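Surwood opens its steamer basket library

Jul 3, 2021 - Surwood Community Kitchen is delighted to open its steamer basket library! From today, anyone living in Surwood or Trement can borrow round steamer baskets and serving plates for up to 5 days, free of charge.

The idea came out of a cooking afternoon in May, when neighbours asked to take the baskets home. We now have 80 sets on the shelves, thanks to a grant from the Obura Fund.

"People want to try steaming but haven't got the cupboard space," says organiser Mwanahawa Magesa. "Come and have a go - we'll lend you the lot."
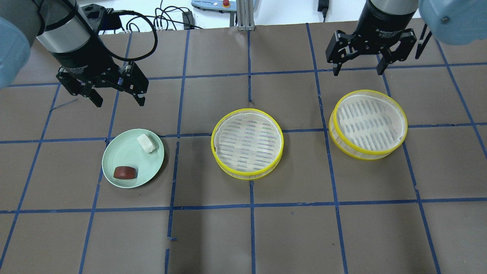
Do I need to book a set?
Just turn up during opening hours and ask at the hatch.

Recent news
Dinesh Debnath joins the kitchen team
Nurnus Hall lunches return

Contact: Surwood Community Kitchen press desk | © 2021 | Back to top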